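Open afternoon at the Drurkine lab

I finally made it to the open afternoon at Drurkine in June. They have the back half of a building in Mornside, 27 minutes from my house if the lights are with you. I've driven past it for years and always figured it was a dentist.

They let us in at 2 and gave everyone a sticker with a group letter. My group went to the repair bench first. The company's main interest is old computers, the kind that schools and offices throw out by the pallet. Loladville schools alone sent them 155 machines last winter, and most of those only needed a part swapped. Paying a person to open every one costs more than the machine is worth, so they want a robot arm to do the boring part.

I used to fix office PCs for a living, and I went in doubtful. Memory sticks are fussy. You have to get them straight in the slot and push harder than feels right, and I've seen grown adults crack a board doing it. The engineer running the demo said pushing is still the hardest thing to teach, and that the arm moves slowly on purpose.

She took questions for a good while. Somebody asked if it could do laptops. Not yet — too many glued parts and tiny screws. I asked what happens when a cable is in the way, and she said that's most of her week.

After that we saw the sorting room, which was mostly shelves, and had lemonade in the parking lot. The next one is in Villanueva in the fall and I'll probably go.

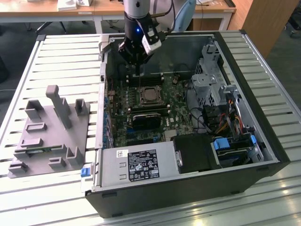

My old job would have gone differently with a bench like theirs. I worked with towers flat on a carpet, a flashlight in my teeth, and spare parts in a coffee mug. The Dell at the demo was on its side on a slatted aluminum table, with the gripper pointing straight down over the memory slots, and a gray 3D-printed plate next to it had a green strip of circuit board resting in its holders. I'd have liked a plate like that. I lost a lot of small parts to that mug, and I'm thinking of making a holder for my own desk now.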